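We use cookies to improve your experience on this site. By continuing to browse you accept our cookie policy. Accept | Manage settings

23 May 2019
By the Kultgate project group

Automating linen handling at Grirmont: effects on room attendant work

1. Background

Grirmont operates serviced apartments and holiday units with 161 beds. Linen is processed off site and returned in cages. Until February the sorting, counting and shelving of returned linen was done by hand in the basement store by the same room attendants who later made up the beds. The Fetinari sorting line replaced the counting and shelving steps. A second system, Kun, allocates units to attendants by handset. Our group was asked to document how the two systems changed the working day and to assess whether bed making itself is a candidate for mechanical assistance.

2. Method

We observed shifts over a period of 2 weeks and held short interviews with attendants and one shift supervisor. Tasks were coded as carrying, sorting, making up, cleaning, waiting and reporting. No attendant was timed individually, a condition set by the employer after discussion with staff. Interview notes were returned to participants for correction before coding.

3. Findings

3.1 Sorting. Manual counting has ceased except when the line rejects a bundle. Rejects are mostly fitted sheets folded inside out at the laundry. Attendants now start in the units at the beginning of the shift, and the basement is staffed by one person per shift. Several participants regarded the basement hour as the only part of the day spent in company, and rated its loss as a negative change.

3.2 Allocation. Kun orders the units by departure time and ignores floor. Attendants reported more lift trips with a loaded trolley. The supervisor can override the order but must enter a reason code, and there are only 5 codes, none of which covers fatigue.

3.3 Physical load. Lifting in the basement fell. Bending and reaching at the bedside did not, and because more units are completed per shift the total may have risen. Our coding scheme cannot settle this.

3.4 Bed making as a gripping task.

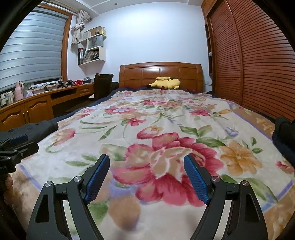 Bed covers are a difficult object class for two-finger grippers. A sheet pulled tight has no edge to close on, and a thick cover compresses before it lifts. Approach direction also matters: with the jaws open over a plush floral blanket, as here, the pads angle towards each other with a wide gap between them, and any useful grasp depends on gathering a fold into that gap. Soft toys and loose clothing left on a bed add a recognition problem that attendants solve without comment.

4. Discussion

The time released by Fetinari was absorbed by additional units. It was not converted to breaks or to training. Attendants were consulted on handset design but not on allocation rules, and most complaints concern the rules. We recommend that floor be added as a sorting variable in Kun, that a fatigue code be introduced, and that basement duty rotate weekly among those who want it.

Mechanical assistance at the bedside should be deferred. A height-adjustable bed base would address the bending load at lower technical risk, although retrofitting over 120 beds would need to be staged.

5. Limitations

Observation covered day shifts only. Casual staff are under-represented in the interviews, and the supervisor's account could not be checked against Kun logs, which were not released to us.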